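We use cookies to remember your preferences and to find out which recipes you look at. Accept all | Manage settings

Three Hours in a School Basement in Tovumthorpe

I went to Tovumthorpe for the canal. The canal was being drained, so I went to the open afternoon at McIver Technical School instead, on the strength of a poster in a bakery window that promised ROBOTS and, in smaller type, SOUP.

The school is a brick building at the top of a hill that the bus declines to climb. You get off at the bottom and walk past a tire shop and a church whose cornerstone says 1610, which the tire shop has made no effort to live up to. Visitors sign in at a folding table and get a sticker. Mine said GUEST and then, when I looked lost, a student added an arrow to it in marker. The arrow pointed at my armpit.

The second floor: bridges

I did the bridges first. They were made of spaghetti and they broke, which I gather is the assignment. A boy in safety goggles explained shear to me for some time. I nodded in the places where he paused.

The basement: robotics club

The robotics club meets in Room 21, down a staircase that smells of floor wax. I had pictured sparks, maybe something with treads. The club has spent its year getting a two-armed robot to tidy a desk.

Most of this happens on a computer. The club does its practice in simulation, where a dropped phone costs nothing, and the students sat in a row of monitors looking like air traffic control for stationery. Their teacher is Grażyna Krajewska, a brisk woman with a tape measure clipped to her belt, and she runs the afternoon like a train station. She put me in the one good chair and told me not to lean back in it.

The project is called Drondora. I asked what it stood for and got a look. The task goes like this: the students furnish a pretend desk with the sort of thing people leave on desks, a cup, a bottle, a stapler, a plant, and then the robot has to deal with a phone without bringing down the rest. One student drives the arms and another calls out warnings. A third writes everything on a clipboard, including, I noticed, what the other two say under their breath.

I was allowed to watch a run from behind the driver's shoulder. There is a particular silence in a room where teenagers are concentrating on a telephone. 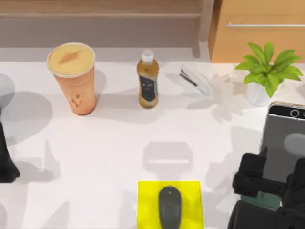

My turn at the controls

Visitors get two minutes each. I would like to report a natural gift. I closed the gripper on air, opened it, apologized to it, and closed it on air again slightly to the left. A child who could not have been more than nine went after me and picked up the stapler on the first try, then asked if there was a harder one.

Krajewska was kind about it. She said adults tend to aim with their whole body, and I realized I had been leaning back in the chair.

What I liked best was the wall by the door, where the club pins up its failures. The students have nearly 3000 runs saved from this year, and the best disasters get a printed page with a title. "Plant Incident." "The Bottle Was Fine Until Kevin." "Why Is It Waving." Each has a short paragraph underneath on what went wrong and what they changed, and these were the clearest pieces of technical writing I have read in ages, including the manual for my own dishwasher.

In the spring they go to the Givel Cup, a regional contest held in somebody's hockey rink. Teams get a desk they have never seen before and have to clear it in front of judges. Last year McIver came in behind a school that had brought matching jackets. There was strong feeling in the room about the jackets.

The soup

Leek. Served in the cafeteria until four, and you pay what you like into a coffee can. I had two bowls and missed the choir.

If you go: the open afternoon comes around every March. Take the bus to the bottom of the hill and wear real shoes. Room 21 gets crowded after three, so do the basement first and let the spaghetti wait. The canal should have water in it again by summer.

Comments (4)

hillwalker_jo: The bus used to go up the hill. There was an incident with ice.

Denise P.: My son is the clipboard. He would like it known that he writes down what VISITORS say under their breath too.

marten88: Do they take kids from other schools in the club? My daughter is twelve and takes everything apart.

Denise P.: @marten88 Yes, ask at the front office. They'll want her to put things back together as well, so be warned.

Get our letter from the road once a month. Enter your email to subscribe. Unsubscribe at any time.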